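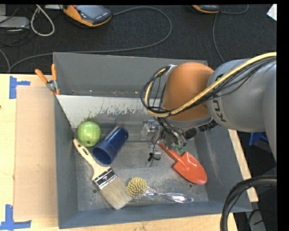
A robot arm at work over a metal bin.

Small islands should stop chasing day visitors

I spent 11 nights on Tasholm last August, and by the third day I had learned to plan around the ferry. It lands at ten and leaves at four. In between, the one street is full. After four you can hear the sheep again.

The island has 616 residents. On a good summer day it takes in roughly 2,000 people, most of whom buy an ice cream, walk to the lighthouse and go home. Zoltán Lengyel, who rents out two rooms above the harbor, told me he makes more from one couple staying a week than the kiosk next door clears on a busy Saturday. I believe him.

The usual answer is a bigger boat. I think that's a mistake. A bigger boat needs a bigger dock, more toilets and more trash pickup, and the island pays for those all winter – when the boat runs twice a week.

I would rather see a landing fee for day trips, waived for anyone with a bed booked. Some people will stay away. Medve, two hours up the coast, already charges one, and I still had trouble finding a room there.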